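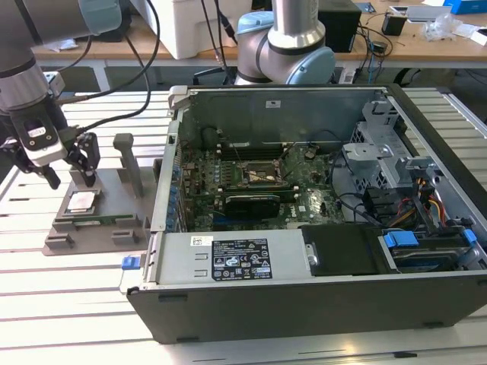 21 Apr 2024

I finally made it back to the banyan at Nillano, and I can't stop thinking about it! I first saw it in January, on a rushed afternoon with the light nearly gone, and promised myself a proper visit with a flask of tea and nowhere else to be.

You leave the Stisterwood road by the old well and walk up 145 steps, quite steep ones near the top. Then the tree is simply all round you. It has let down so many roots that you lose track of which was the first trunk, and the little shrine sits right in among them, with red thread wound about the nearest ones and marigolds tucked into the bark. A woman sweeping leaves told me the tree is 2,000 years old. I've no idea if that can be right - banyans are terribly hard to date, as the oldest wood rots away while the newer roots carry on - but I was very happy to believe her for the morning.

What I love is how the stories get mixed up with the tree itself. Married women keep the fast of Vat Savitri under a banyan, tying thread round it in memory of Savitri, who argued Yama into giving back her husband's life. My aunt did it every year and used to tell us the story while she peeled mangoes, with all the voices. She made Yama sound like a bank manager.

I stayed for four hours. Mynahs, squirrels, two goats, and a very serious small boy who wanted to know if I had biscuits (I did).

If you go, take your shoes off well before the shrine and carry socks, as the stone gets fierce by noon. The Singhal tea stall at the bottom does a lovely ginger chai. Next I want to see the neem grove on the far side of the hill, where they say there are 64 trees, one for each yogini.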